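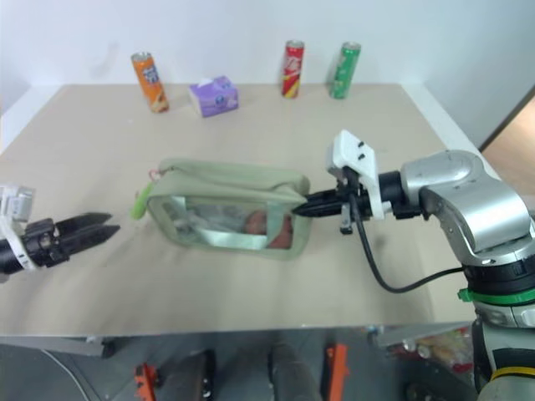
By Bujar Petek
Product Communications, Pidau

Newsroom > Products > Indik

3 min read

Pidau opens orders for Indik, a two-arm tabletop handling kit

Pidau today opened orders for Indik, a kit of software, fixtures and training material for companies that want two small robot arms to handle soft and irregular items on an ordinary table. The first units will ship in November to customers who took part in the trial program, with general delivery to follow.

Indik is intended for packing benches, returns desks and repair counters, where the items change from one hour to the next and many of them bend. Zippered pouches are a typical case. A pouch has no fixed shape, its contents shift when it is picked up, and a clear window reflects light in ways that confuse many vision systems. The photo at the top of this release shows one gripper pressed against the right end of a sage-green pouch with a clear plastic window, while the open gripper of a second arm points toward it from the left. Three cans and a small purple tissue box stand along the far edge of the table.

The kit works with two arms at once. One arm can steady an item while the other opens, turns or moves it, and the control software plans both sets of movements together. Customers teach a new task by guiding the arms through it by hand. In trials, Pidau asked customers to record 15 demonstrations of each task before running it unattended, and the same number is recommended in the user guide.

"Most of the requests we get are for soft goods," said Bujar Petek, who handles product communications at Pidau. "Customers already have a way to move boxes. They ask us about pouches, bags and sleeves, and they want to know if the same setup can be used for a can or a carton an hour later. That was the starting point for Indik."

The trial program ran at three sites. At Gostent, a mail-order company that sells travel and toiletry kits, the arms were used on the returns desk to place pouches flat for inspection and then move them to one of two bins. Mutiso, which repairs small household devices, used the kit to sort accessory bags at its intake counter. The third site was Pidau's own workshop, where staff tested new items each week and reported faults to the software team.

Several changes came out of the trials. The early software released an item as soon as the gripper met resistance, and this caused trouble with padded pouches. The current version lets the operator set the closing force for each task. Gostent also asked for a pause control that stops both arms without losing the task in progress — this is now included as standard. Mutiso's request for a left-handed table layout has been added to the setup menu.

Indik is sold in a single version. It contains the control software, two gripper mounting sets, a calibration board, cables and a printed setup guide. Arms and the control computer are not included. Pidau keeps a list of supported arms and will check a customer's equipment before accepting an order. The lightest supported arms can lift 800 grams at full reach, and the software will warn the operator if a task has been set up with a heavier item.

Setup and training take place at the customer's site. Support is included for the first 11 months after delivery and covers software updates, remote fault checks and replacement of worn gripper mounts. Customers can renew at the end of that period or continue using the installed version without support.

Indik is not approved for food preparation or medical use, and it must be run inside a marked work area. Work on sealed liquids and glass items is still at the testing stage — Pidau has not set a date for either.

Companies that want a demonstration can ask for a visit through the Pidau sales desk. Visitors may bring their own items, and the team will try them on the table during the session. Prices depend on the arms in use and are quoted on request.

Contact: Bujar Petek, Product Communications, Pidau | © Pidau. All rights reserved. | Back to top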